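The laundry room at the end of the corridor

The Pleltar guesthouse on Bramwell Road has 71 beds, and each bed comes with one bath towel and one smaller towel for the hands. The woman who is responsible for all of them asked me not to print her name. "The guests don't know me, and that is fine," she said. We met in April, at 6 in the morning, when her first load was already in the machine.

She has done this work for over 40 years, first in a hospital and then here. I asked her what has changed most in that time. "The bags," she said. Before, everything came down in a sheet with the corners tied together. Now she likes a light bag with a strong black strap, so that a person can lift it with one hand and still open a door with the other.

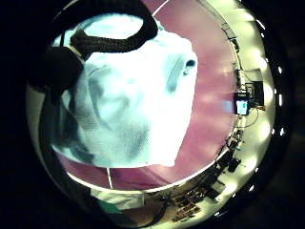
White fabric with a black strap over the top.

I wanted to know why she folds by hand when there are machines for it. She thought about this for a while. "A machine does not feel that the towel is thin in the middle," she answered. "When I take it by two corners and hold it up to the light, I see at once if it is still good." The thin ones are cut and become cleaning cloths. She showed me a drawer full of them, sorted by size.

For the bathrooms she chose light blue, and she had to argue for it. 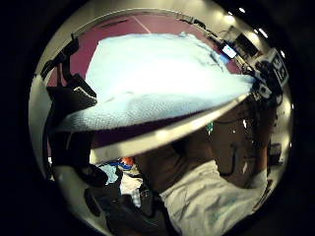
The owners wanted white, like in the big hotels. She told them that white is beautiful for one month. After that you begin to use more and more bleach, and the cloth becomes hard. The blue towels they ordered from Rilis, 116 in the first delivery, and she says most of them are still in use.

Her method is simple to explain, but I found it difficult to copy. First she shakes the towel one time, strongly. Then she lays it flat and pulls the edge with her palms - never with the fingertips, this makes waves in the border. Then she folds it in three parts by the length, and then in half.

"Do not hurry with the first fold," she told me. "If the first fold is crooked, the whole pile will be crooked."

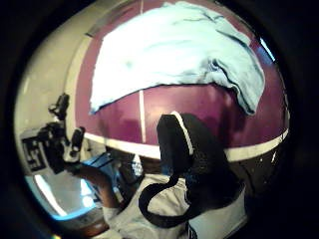

Light blue cloth against the maroon-purple panel.

My own pile was crooked. She took it apart without a word and gave me the top towel to begin again.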